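Tips > Kitchen > Plates and crockery

Getting grey marks off white plates

Last updated: Thu 25 September

Those grey scribbles on a white dinner plate look like scratches, and most people bin the plate on the strength of it. They are nearly always metal. The knife is softer than the glaze and leaves a bit of itself behind, like a pencil. You have been drawing on your crockery for years and could have been charging for it.

Start with bicarbonate of soda. Put a heaped teaspoon on the plate, add a few drops of water until it looks like toothpaste, and rub in small circles with a damp cloth. Rinse and look at it by a window. Kitchen lights flatter everything.

If that does nothing, move up to a cream cleaner, the sort sold for hobs. Keep it off gold rims and anything hand-painted. My mother-in-law's Bellamy plates had a thin gold line until I got keen one Sunday, and the subject still comes up at Christmas.

Cutlery marks come back faster on a matt glaze. I own 12 matt plates from the Esten range and they're very handsome, provided you serve soup.

Tea rings are a different matter. Fill the cup with hot water and a spoonful of soda crystals, go away for 90 minutes, and wipe. Joelle Nseir wrote in to say denture tablets do the same job and smell of mint. She's right, though you do have to buy them in front of people.

Stacking does more harm than eating. The unglazed foot ring on the bottom of one plate is as good as sandpaper on the face of the next. A sheet of kitchen paper between each pair sorts it out. Felt circles are sold for the purpose, if you have money you're tired of.

Never drag a plate out from the middle of a pile. Lift the top ones off, put them down somewhere, take the one you want. This applies double in a kitchen with a stone or tiled floor, where a dropped plate gets no second chances.
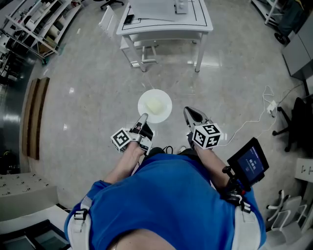

Chips on the rim can be smoothed with fine wet-and-dry paper, 1000 grit, used wet. It won't bring the glaze back, but it will save your lip. Keep that plate for toast. A crack that runs right across is another thing altogether, and glue won't make it fit for food again. Stand a plant pot on it.

Last, the dishwasher. Leave a finger's width between plates and keep the knives in their own basket, points down.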